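Clearing-up hands wanted for the Tollholm sessions

Hello! I'm Iddrisu Zakaria and I look after the tidying sessions at Tollholm, and I'm looking for four people to join us from April. If you're the sort who can't walk past a crisp packet without picking it up, please read on, because I think we'd get along very well.

The job is clearing up rubbish of the light, crinkly kind. Snack wrappers, plastic bags, all the bits left lying about after everybody has had a nibble. You pick them up one at a time, put them where they belong, and then we mess the place up and start over. It sounds daft written down, I know, but it's oddly soothing and the mornings fly by.

A fair bit of it happens at the table, the one with the meadow and yellow flowers printed on the top. I'm terribly fond of that table. It's shiny, so the light bounces about on it, and a small clear scrap can be surprisingly hard to spot among all those flowers!

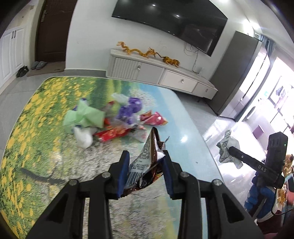
One wrapper picked up, and a little heap still to go.

You don't need any experience. I'd much sooner have someone patient who takes an age over one stubborn wrapper than someone who rushes and leaves half of it behind. Crumpled things are awkward: they slide, they fold over, they have a loose tail you didn't notice. You'll get the knack within a morning or so.

We also work on the floor, on a big rug with another landscape on it (grass and flowers down one side, water and a cloudy sky on the other). The rug is where the plastic bags tend to come in, so please be comfortable kneeling or sitting low for a while. Bring a cushion if you like, I always do. Shoes off, please, and thick socks are a good idea as it's tiles along the edge.

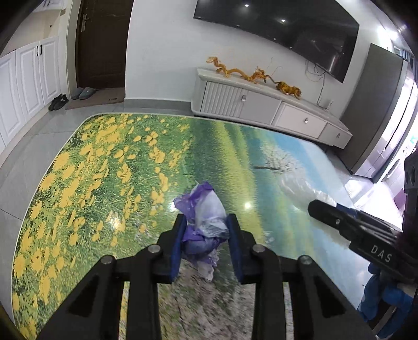
What we're offering

Sessions last 4 hours with a proper tea break in the middle, and we've set aside places for two morning people and two afternoon people. Pay is by the session and I'll tell you the rate when we speak. Travel from Condadlow is covered if you keep your tickets.

We've got more than 500 pick-ups on the list for the spring, split between two sets of jobs that we call Temba (tables) and Mokau (floors). You can stick to one or swap between them, I really don't mind, though most people end up having a favourite. Mine's Temba, mainly on account of my knees.

How to put your name down

Drop a note in at the Tollholm front desk, marked for me, with your name, a phone number and whether mornings or afternoons suit you better. No CV needed, just a few lines about yourself. If you've got a bad back or anything else I should know about, mention it and we'll sort out table work for you.

I'll ring everyone back, usually after 5 in the evening.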